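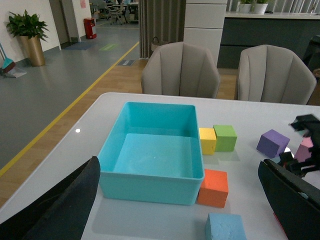
Ching-wen Kwan hat nach dem Probevortrag gefragt, warum wir über Würfel reden, wenn im Titel Haushalt steht: Wer zu Hause aufräumt, habe es mit Socken, Ladekabeln und halb vollen Tassen zu tun. Den Einwand gleich zu Beginn nennen, Antwort erst auf Folie 4.

## Folie 2 – Aufgabe

- Schaumstoffwürfel vom Tisch in die offene Kiste, zwei Arme.
- Würfel sind verschieden gefärbt. Farbe hilft der Segmentierung, für den Griff ist sie egal.
- Schaumstoff gibt nach und verzeiht Fehler in der Greifweite. Bei Porzellan gilt das nicht.
- Auf den orangen Würfel zeigen: liegt direkt an der Kistenwand. Dort fehlt auf einer Seite der Platz für den Finger.

## Folie 3 – Zahlen

- Datensatz Leltulitz: 4.000 Durchgänge, aufgenommen in Peltitz.
- Pro Würfel etwa 17 Sekunden vom Anfahren bis zum Loslassen. Ein Mensch braucht dafür kaum eine.
- Häufigster Abbruch: Finger setzt auf dem Kistenrand auf. Zweithäufigster: beide Arme wollen denselben Würfel.
- Keine Erfolgsquote ohne Angabe der Startlage nennen. Freistehende und anliegende Würfel getrennt auswerten, sonst ist der Mittelwert wertlos.

(Pause, Zwischenfragen zulassen. Wasser.)

## Folie 4 – Haushalt oder Werkstatt?

- Antwort auf Kwan: Einsortieren starrer oder leicht nachgiebiger Teile geht, langsam. Textilien und Kabel gehen bei uns nicht verlässlich.
- Werkstatt Després: Kleinteile in Behälter, Lage vorher bekannt. Dort rechnet sich die Sache eher, weil die Anlage nachts durchlaufen darf.
- Wohnung: Lage unbekannt, Licht wechselt, Glanzstellen auf hellen Flächen stören die Tiefenschätzung.
- Astby hat vier Wochen in einer Küche getestet. Geschirrspüler ausräumen wurde nach der ersten Woche gestrichen – Besteckkorb.

## Folie 5 – Offen

- Wiederaufnahme nach Fehlgriff ohne Eingriff von außen.
- Wer räumt um den Roboter herum auf? Vorbereitungszeit gehört in die Bilanz.
- Nächster Stand im Juli.

Falls die Zeit knapp wird: Folie 3 kürzen, Folie 4 nicht.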